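# Steltatia opens its workshop for a Saturday of robot training

Steltatia held its first open day on Saturday, with 204 visitors coming through the old Lostside building between ten in the morning and late afternoon. 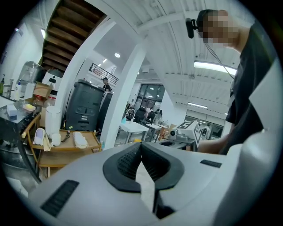 The company collects recordings of people doing ordinary household jobs, which are then used to teach robot arms the same work. Staff ran the demonstrations in 2 groups, one before lunch and one after, and visitors were allowed to try the hand-held grippers for themselves at the end of each.

Bronwyn Tautahi, who manages the floor, said most people picked up the grip within a few minutes. "The hard part is slowing down," she said. "Everyone wants to grab things the way they would with their fingers."

Operators work with a gripper in the hand and a device worn on the head. The gripper has two black flexible fingers with ridged inner faces. Sponges, bottles, jars and slippers are among the things kept for the sessions, and Dimas Yeoh told the morning group that soft items give the most trouble – a slipper folds differently each time it is lifted.

The workshop has logged 3,000 recordings so far, most of them tidying and wiping jobs. Anisa Jugah, who checks them, said a fair number are thrown out when the operator's grip slips out of view.

Visitors also asked about pay and about privacy. Operators work shifts of four hours, with breaks, and any faces caught in the recordings are blurred before they leave the building.

Grivberg, which supplies the workshop's software, had a small table by the door. A second open day is planned for November. Places are free but must be booked through the Lostside front desk.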